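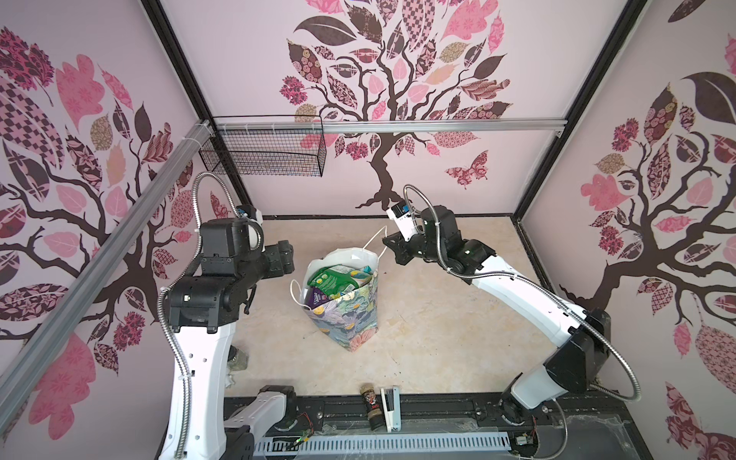
Do you wrap gifts at Rerell?
We do, at the back counter until 7 p.m., and we're better at corners than you are. Odd shapes go in a bag. The floral one with the white cord handles suits most aunts, and a green package laid across the top hides whatever you panicked and bought underneath.

Can I return a gift?
Yes, with the receipt. We won't tell your aunt.

Is there a charge?
75 cents a bag. Ribbon is free, and so is Karim's opinion of your card.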